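Drinks fridge facings, again (and what to do with the counter)

Small Shops & Kiosks board > Layout and display

stovden_sal
Right, I need opinions before I move everything for the third time. We've got the drinks cooler along the back with the long white counter in front of it, and I've been trying to get the rows looking decent before the October half term rush. Waters right along the top on both sides, then the green caps next to the dark tea sort of stuff, then cola with the pale yellow one beside it. Same pattern left and right of the middle pole. My other half reckons repeating it is a waste of space and I should be using the second half for something different. I like it because whichever side you walk up to, you can see what you fancy! Picture from the counter side.
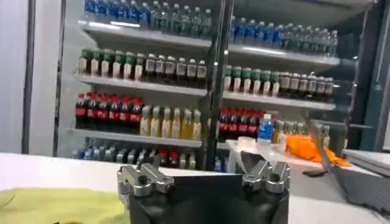
Reply 1
kettleandcrisps
Ooh that's tidy. I'm with you on repeating it. We had a double cooler at the old place in Pliltberg and when the colas were only on the left, everybody bunched up on the left. It was a tiny shop so you can imagine. The one thing I'd change is water on the top. People come in for water more than anything in ours and the shorter customers were forever asking me to reach.

Reply 2
Butt_Lane_Stores
Disagree with both of you, sorry. Two of everything is fine if you've got the stock turning over, but if you haven't, you've got twice as many rows looking gappy by teatime. One block of each, nice and wide, and fill from the back. I did it your way for 27 weeks (I keep a book, don't laugh) and went back to single blocks and never regretted it.

Water on top is fine by me though. It's light to look at and it stops the shelf looking heavy.

Reply 3
stovden_sal
Ha, I'm not laughing, I've got a book as well. Gappy rows do drive me mad, I admit. I go round at 2 and pull everything forward and by closing it wants doing again. But it's a wide cooler and single blocks would mean a great long run of cola, and I don't think I could look at that all day.

@kettleandcrisps good point about the reaching. I might try a few waters lower down and see if anyone notices.

Reply 4
marmalade_till
Can I ask about the counter? I know the thread's about the fridge but I'm nosy. Do you use it for packing or is it just for display? Ours collects everything, receipts, someone's gloves, a banana. I'd love to have that much clear white worktop.

Reply 5
stovden_sal
Packing mostly! Customers bring their bottles over and we bag them there. I keep it as clear as I can, so normally there's a bag out ready and nothing else. We've gone over to the fabric ones, I got a box of 40 through Brikholm to try, lime green with a cartoon on the front and some writing. I wasn't sure about the colour but they've grown on me.
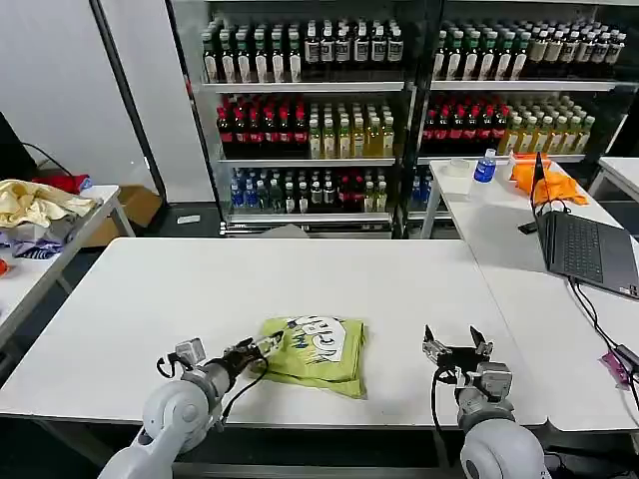

One of the green bags on the counter, drinks shelves behind

Reply 6
marmalade_till
Oh I love that green!! You wouldn't lose it in the car boot. Do they stand up on their own when you're filling them, or do you need a hand in there holding it open?

Reply 7
Butt_Lane_Stores
They never stand up, none of the fabric ones do. Give me a paper carrier with a flat bottom any day. You open it, it stays open, you put the bottles in. With cloth you're fishing about for the corners while there's a queue.

Reply 8
kettleandcrisps
Paper with cold bottles though? Bottles sweat, bottom goes soggy, bottles all over the car park. I've been that customer. Cloth every time for me.

Reply 9
stovden_sal
They flop a bit, yes. I put the biggest bottle in first and that sorts it out, more or less. And I've had the soggy paper thing happen too, it was cola, it was horrible.

Still leaving the shelves as they are for now, but I'll do one side in single blocks after half term and see which side empties faster. Will come back and say.

Reply 10
Butt_Lane_Stores
Write it down as you go, mind. And do the left side, mine always sold quicker on the left.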